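Where Does the Water Go?

Science Corner, Dustent Water Kids Pages
Ages 8 to 11

Pull the plug. Glug glug glug. Gone.

Gone where though? Water doesn't vanish. It went down a pipe, and that pipe goes to a bigger pipe, and that one goes to a bigger one. Today we follow it the whole way. Shoes on, lets go.

First, a word you need. Wastewater. It means any water that's been used in a building and sent down a drain. Sink water. Bath water. Toilet water (yes). The water from the washing machine, and from the dishwasher, which sprays the same small puddle of water around and around and then pumps it out through a hose. 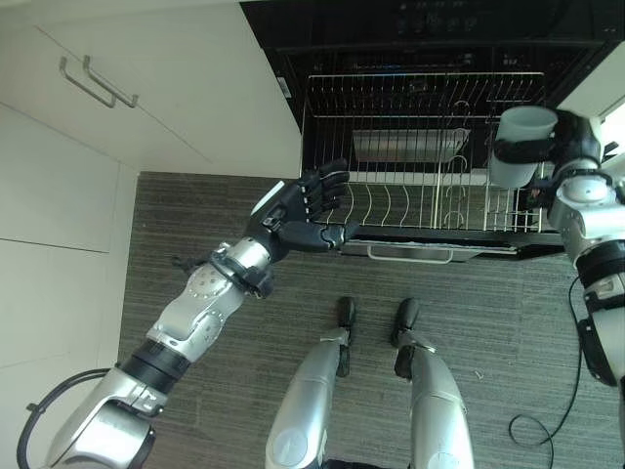
A cup at the dishwasher. Dishwasher water is wastewater too.

Stop 1: the bend

Look under a sink some time. Ask first. There's a pipe shaped like a U or an S. Plumbers call it a trap. A little water always sits in the bottom of the bend, and it works like a cork. Drains smell bad further down. The smell can't get past the water. If nobody uses a sink for months the water in the trap dries up and then, phew. Fix: run the faucet for a bit.

The trap also catches rings and earrings. Sometimes you can get them back!

Stop 2: down and out

From the trap the water drops into a pipe inside the wall. No pump in most houses. Just gravity. Pipes are laid on a slope, a very small one, so the water keeps rolling along. Too flat and stuff settles and clogs.

Then out under the yard, under the street, and into the sewer. In Dustent the oldest sewer is made of brick and is 60 inches across. A grown up could nearly stand in it. Please don't.

There are 202 miles of sewer pipe under Dustent. And 541 of the round iron lids in the streets, the ones called manhole covers. Next time you walk to school, look for one. Ours say SOKOL on them because Sokol is the town where they were made.

What goes in the sewer that shouldn't

Grease is the big one. It's runny when it's warm, so it pours down fine. Then it cools and goes hard, like candle wax, and sticks to the pipe. More sticks to that. You end up with a lump as big as a couch. Same with wipes, even the ones that say flushable. Coffee grounds. Paint. Rice, which swells up.

Bits of salad and carrot peel? Better in the compost. Rinse your vegetables in the sink, sure, but scoop out the leaves before you pull the plug. 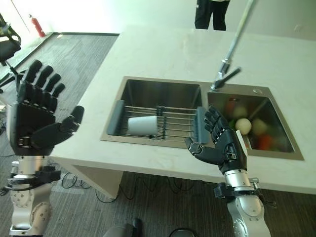 One reader in Skultau wrote to say her class poured bacon fat in a jar of cold water to see what happens, and it went hard before they finished writing the date on the worksheet. She also wants to know if soap helps. A little, and only for a while. Soap breaks the grease into tiny drops and carries it along, but further down the pipe it can clump together again. So wipe the pan with a paper towel first and put the towel in the trash.

Stop 3: the treatment plant

Not a plant with leaves. A big place with tanks. Our's is at Drerkosport, next to the river.

Screens come first, like giant combs. They pull out sticks and rags and toys. Then the water slows way down in a long tank so the sand sinks. Then another tank, even slower. Heavy stuff goes to the bottom, greasy stuff floats up top and gets skimmed off.

Now the good part. Bugs! Not bugs with legs, tiny living things called bacteria. Too small to see. Air gets bubbled in so they can breathe, and they eat the dirt that's left. They are very hungry.

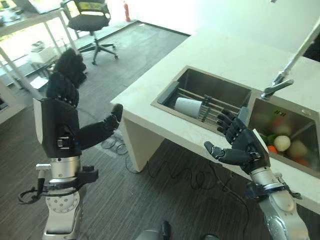 Double sink. Two drains, but usually they join up underneath.

Last step, the water gets a zap of ultraviolet light to stop any germs. Then out to the river, clean enough for fish.

Can you drink it? No. Drinking water is cleaned at a different plant, with different steps, and comes to you in its own pipes. The two never mix.

Then what?

The river runs to the sea. Sun warms the sea, water goes up into the air, makes clouds, rains, fills the lake. The lake fills your faucet. The whole thing is called the water cycle and it has been going since long before dinosaurs. So the water in your cup has been in a lot of places already. Maybe a glacier. Maybe a swamp.

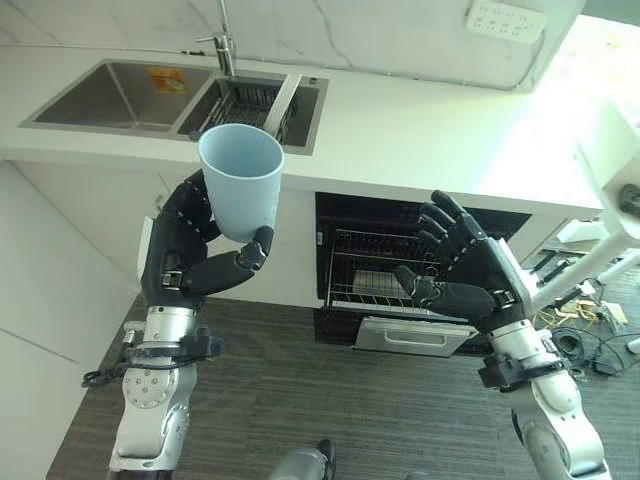
Photo: Dustent Water Kids Pages

Try it: make a trap

You need a bendy clear tube, some water, food coloring, tape. Bend the tube in a U and tape it to a piece of cardboard. Pour colored water in one end, slowly. Some stays in the bend. Pour more. It pushes through and comes out the other side, but the bend is still full. Now blow gently in one end. Feel that? Air has a hard time getting by. Do it over the bathtub.

Fast facts

A dripping faucet can waste a bathtub of water in a few weeks.
Dustent's longest single sewer pipe is 1,189 feet with no bends.
Ancient Romans had sewers too, and one of them still carries water.

Words to know: wastewater, trap, sewer, bacteria, water cycle

Next month: why is the water in the toilet tank clean?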